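Review: Jorkmont hand-guiding handle and remote puck
Posted 06/01/2020

I have wanted to write this one up since the second morning. The Jorkmont kit is two things in one case: a handle that bolts on above the gripper so you can push the arm through a job by hand, and a puck you hold at your desk to drive the same arm from a distance. Both record what you do, and both play it back. I paid for it out of my own shop budget and I'm very happy with it.

My test job was plain pick and carry with long blue parts, no fancy fixtures. With the handle I had a usable recording in 40 minutes, and that includes finding the right hex key.

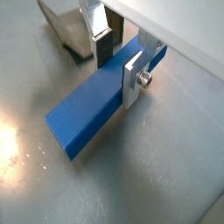

The handle is the star for me. It has a two-stage trigger -- half squeeze frees the arm, full squeeze marks a point -- and after an hour my hand stopped thinking about it. The arm feels light when you lead it slowly. Push faster and it gets heavy, which annoyed me at first, but my slow recordings are the ones I kept.

The puck took longer to like. Out of the box it's far too jumpy, so go into the settings and drop the gain to 2 before you pick up anything you care about. Once I'd done that I could turn a part at an angle and hold it there without the little shivers I used to get from my old Bianchini joystick (which I loved, and which is now in a drawer).
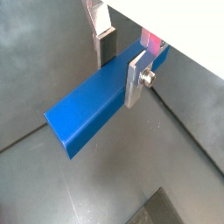

Blue angle profile in the grip, over the gray floor of the bin.

Manaia Tamihana tried both on the same afternoon and went the other way: she found the handle tiring on long reaches and did everything with the puck. We're different heights, so that may be part of it!

Where the kit really won me over is editing. You can cut a bad stretch out of a demonstration and redo only that bit, and the software blends the joins. I redid one approach to the stand over and over and never had to start from the top. 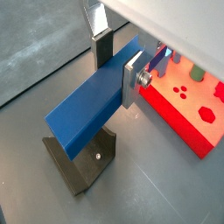 Blue bar held at the black stand, with the red and orange board alongside.

Gripes: the cable is short, the case latches feel cheap, and the manual skips straight past the file export page. Patricio Salinas sent me his notes on export and they filled the gap. I'd also like a left-handed trigger. Jorkmont support told me one is planned for September.

Would I buy it again? Yes, and I'd get the longer cable with it.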